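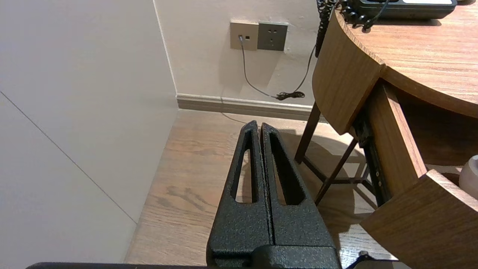
Fodby Room: equipment and fittings
Murkton Workrooms > Rooms > Fodby
Page updated Mar 3, 2026

Read this before you book. The old version of the page was mostly lifted from suppliers' leaflets and promised more than the room delivers.

Power and network
There is a data socket on the back wall with a power socket next to it, both set well up from the skirting. A thin grey lead is plugged into the data socket and hangs down to a coil near the floor. It's longer than it needs to be. We bought a cable tidy that claimed to deal with "any workspace" and it didn't deal with this one, so mind your feet and your chair legs. The line is sold to us as 100 Mbps. Treat that as the supplier's figure. If your work depends on it, come in and run your own test first.

Floor
Wood-look laminate by the back wall, dark grey carpet elsewhere. The laminate was described to us as scratch-proof, a word we no longer repeat. Lift furniture, please – dragging it voids your deposit. The carpet is kinder on dropped objects but small parts vanish into it.

Table
Wooden top with a darker edge. Skiltia gives a load limit of 100 kg, spread evenly. We have never tested that and would rather you didn't either. No clamps without a pad underneath, no hot glue, no cutting straight on the surface. In strong light the grain shows up every mark, including ones you thought you'd wiped off.

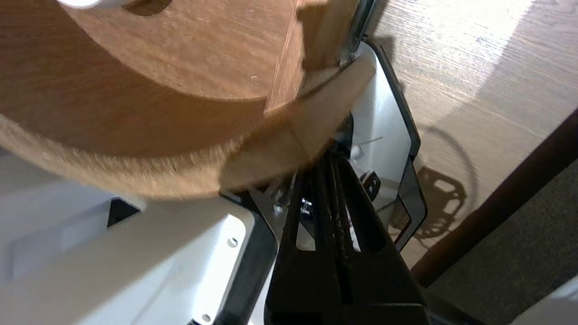 Samuel wooden pieces
Round and rectangular pieces for sorting, stacking and handling exercises, kept with the room. The maker's leaflet says they "improve hand skills in 7 sessions". We can find nothing to back this up. They are pieces of wood, and useful ones, and what you get out of them depends on the exercise you set.

Colours vary from reddish brown to a light tan. If you want matched pairs, bring your own. The leaflet also says the finish is good for 3,000 washes, which seems an odd thing to promise when the care notes on the back tell you not to wash them at all. Wipe with a dry cloth.

Replacement pieces come from Skiltia and are slow. The last order went in during September and arrived short.

Included in the hire
Table, Samuel pieces, use of both wall sockets.

Not included
Extension leads, adaptors, floor mats, storage overnight. Ask at the Murkton desk if you need any of these and get the answer in writing.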